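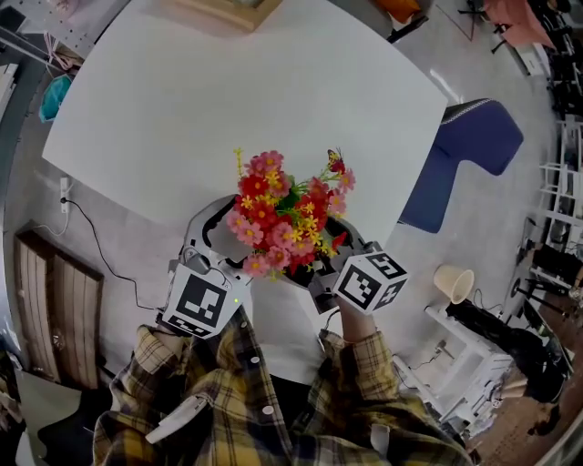 The hand-held gripper with a bouquet of artificial flowers, over the big white table.

Robotics club: the flower task has started

The autumn term of the Brundwood robotics club is now open, and the first weeks belong to the flowers. Last year our members worked only with blocks and cups, which are hard and keep their shape. Several students asked for something more difficult, so we chose artificial flowers. A bouquet bends, the leaves catch on each other, and it is easy to take three stems when you wanted one.

We have 18 members this year, from the two upper classes. They work in pairs. One student holds the gripper and makes the movement by hand, the other reads the steps aloud and writes down every attempt in the log book. After 10 attempts they change places. The black-and-white markers on the fingers let the software calculate how far the gripper is open, so please do not touch them with wet or dirty hands – a small spot can spoil a whole recording.

Until now the log book shows 146 attempts. Not all of them are good. The most common mistake is to move too fast at the moment of closing, and the second is to lift before the fingers are really closed. The pair with the cleanest recordings last week was also the slowest one, and the others have asked them to show how they do it.

In January we will take our best recordings to the Sudeo school meeting in Clarkard, where each club has 20 minutes to present one task. Our group has not decided yet if we show the bouquet as a whole or the single stems. The vote will be in the next meeting, so please come.

We are still looking for more flowers, above all with long and stiff stems. If you have some at home which you do not need any more, bring them to the club room before the lesson. Real flowers are also kind, but they do not survive the training.

24 members can be in the group at most, so new students are welcome.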